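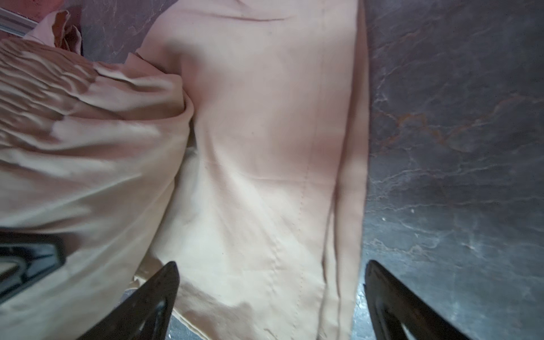 Issue 19

Lonach Robot Club: your questions

Do I need to know any coding?
Not a bit! Siwan Powell sits with all the new members and goes at whatever pace suits you (and the kettle).

Why so much cloth?
Well, cloth is floppy and never lies the same way twice, so it keeps us all on our toes, and we're rather fond of it by now.

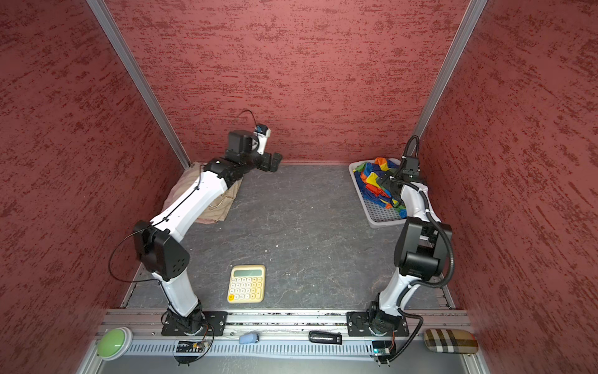

The two arms, with cloth on the left and the tray on the right.

Can I bring my own fabric?
Please do, we love a rummage. Give it to Ifor Lewis before we start at seven.

When do you take new members?
October, and we'd be ever so pleased to see you.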